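4. Comparing two hand-held grippers

Do this section before you choose a pair for regular use. The supplier's sheet says any two units will match out of the box. We have not found that to be a safe assumption, and the test below takes less time than arguing over it later.

4.1 Before you start

1. Charge both units and label them A and B. Write the labels down, as they will get swapped.
2. Check that each finger opens and closes fully without sticking. Look at the ridged pads for glue on the edges.
3. Pick soft household items of different shapes. Hard blocks flatter every gripper and tell you very little.
4. Put the items on a cloth surface with an open box next to them.

Note: the rated life of 2,000 closing cycles in the Tekel sheet is the maker's figure. We stopped our own run at 448, so we can't vouch for the rest.

4.2 The handover test

1. Pick up a soft item with gripper A and hold it still.
2. Bring gripper B in from the side with its fingers open.
3. Close B on a free part of the item. Do not squeeze to make up for poor aim.
4. Open A slowly. Mark a pass only if the item stays in B until you put it in the box.
5. Swap the roles and repeat. Do 100 handovers each way, and log the drops as well as the passes.

Caution: do not let the fingers of the two units close on each other. The linkages bend before the pads give.

Caution: keep any cable slack and clear of both sets of fingers.

4.3 Reading the results

A unit that does well on packets may still do badly on tubes and pouches. Keep separate scores. Bhavana Sastry's April trial at Mollham lumped them together, and the average hid a poor result on pouches. If A and B differ by more than 2 drops, change the pads over and run the test again before blaming the linkage.

Treat camera tracking as a separate question. A clean handover does not prove that the position log is any good; see section 6. 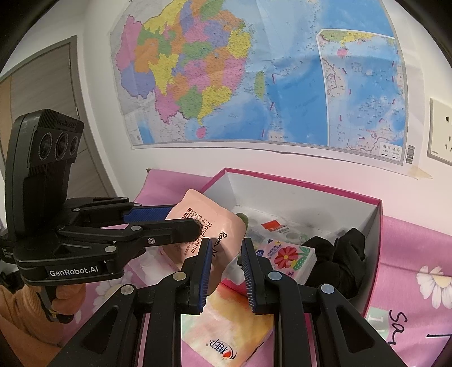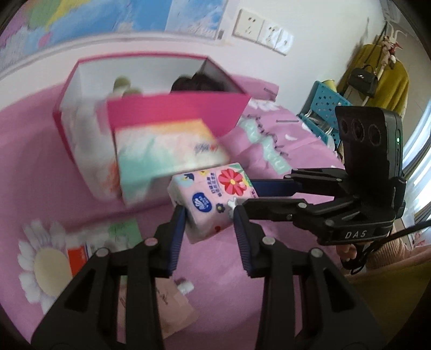 Fig. 4. Two hand-held grippers at work on soft items: a squeeze pouch of hand cream (first picture) and a small tissue pack (second picture).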